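Section 4: Wrist camera check and first collection run

By now the arm is bolted down, the gripper is wired and Vovon starts without errors. Good - this is the fun part! Section 4 takes you from a live wrist view to your first usable batch of demonstrations for the Hundthorpe grasping method.

The method learns from the wrist view alone. In our Restby trials the policy trained on 1000 demonstrations did nearly as well on new objects as the one trained on 3162, and we still get a kick out of that result. It does depend on the camera seeing the fingers the same way every session, so please don't skip the check.

4.1 Checking the view

1. Home the arm and wait for the status light to go steady.
2. In Vovon, open Wrist View and set the gripper to fully open.
3. Turn the arm towards a plain, pale surface. Leaf shadows and other soft patterns on the wall are fine. The method copes with them well.
4. Look for both fingers and their rubber pads. The gripper body should fill much of the lower left, with clear space between the upper finger and the body.
5. Save a reference still. Later sessions are compared with this one.
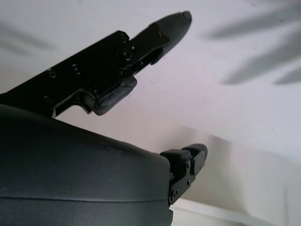 Kiiskinen wrote back after trying an early draft of these steps that the reference still had saved a whole afternoon of retraining, and asked whether it could be taken once a week instead of every session. It can, as long as the camera bracket hasn't been touched. If you've loosened it even a little, take a new one.

CAUTION: Keep hands away from the fingers while Vovon is connected. The gripper may close without warning when a session is loaded.

4.2 Recording the first batch

1. Choose New Batch and set the length to 40 demonstrations.
2. Place one object within reach and take hold of the lead handle.
3. Guide the arm in, close, lift, and let go of the trigger. Smooth is better than fast.
4. Move the object to a fresh spot and go again. Vary the angle of approach too - this made a bigger difference in our tests than adding more objects.
5. Mark any fumbled grasp as Keep, Fail. Failed grasps are labelled and used in training, so don't delete them.

NOTE: Batch numbers start at 1301 on a new install. Lower numbers are set aside for the sample data.

4.3 If the new view doesn't match

Vovon shows an amber bar when the live view has drifted from the reference. Check the camera bracket first, then the pad colour setting under Display. If the bar stays amber, go back to 4.1 and start from step 1.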